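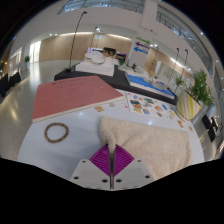

White table, pink board and knitted cloth.

Sumholm display group, minutes, March

Present: Sille Brøndum (chair), Jordan Sugden, Thư Lưu. Apologies: Aksel Arnardóttir.

1. White table. Cloth to be kept folded between showings. Pink board stays on the left side.

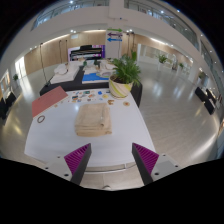 Stickers to be sorted by color and returned to their sheets. Sugden to order 600 more from Imlow.

2. Plants. Watering moves to 8 a.m. Lưu to confirm.
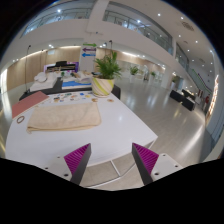

Bjarke Bjarnason

3. Black table. Lamps stay in place until April. Quote from Oddsson deferred.

Closed 5 p.m.

Recent items
February minutes
Bukia loan list
Lamp inventory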